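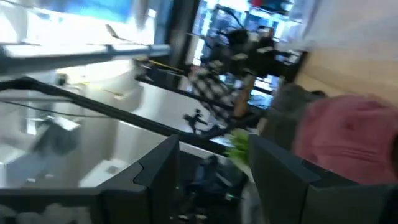

Dutstead, 4/14/26

The Nandodik Dining Table

Mac Carthaigh Furnishings is pleased to announce that the Nandodik extending dining table is now available to order at the Dutstead showroom. The table seats four when closed and eight with both leaves in place. It is supplied in oak or walnut, with an oiled finish applied before dispatch.

Each leaf stores beneath the top and may be fitted by one person. Matching benches and chairs are sold separately, and customers may combine the two finishes within a single order.

Orders placed at Dutstead are normally delivered within 27 days. Delivery to addresses within 30 miles of the showroom is included in the price. Customers in Iltville may collect from the Mill Lane warehouse by appointment.

Fabric samples for the seat pads are available on request. Returns are accepted on unused items in accordance with our standard terms of sale.

Enquiries concerning trade accounts and larger orders should be addressed to Orla Moriarty, Showroom Manager. A revised price list will be issued in June.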